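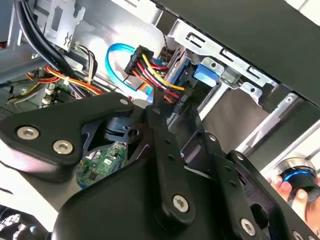

When does the Trurnley border crossing reopen to trucks? Early next month if both parliaments sign off - the date still isnt fixed.

Negotiators from Breathnach and Skekach met again on October 12, 2021 and came out with a two-page text. Short on detail. Customs checks stay on the Skekach side, veterinary checks move across the river, and drivers get a single form in place of 3.

"We have a deal on paper," said Yamuna Varghese, who leads the Breathnach team. "Votes are another matter."

Opposition members are not happy. Kumaresan Acharya called the text "a surrender with a staple in it" and wants the fees section reopened. His party holds 11 seats, enough to slow things down, probaly not enough to stop it.

The crossing has been shut to freight since August after talks over inspection fees broke down. Fees under the new text - up to 552 a load, depending on the goods.

Érica Caldeira, for the Skekach trade ministry, would not say when her side votes. Debate in Breathnach opens first.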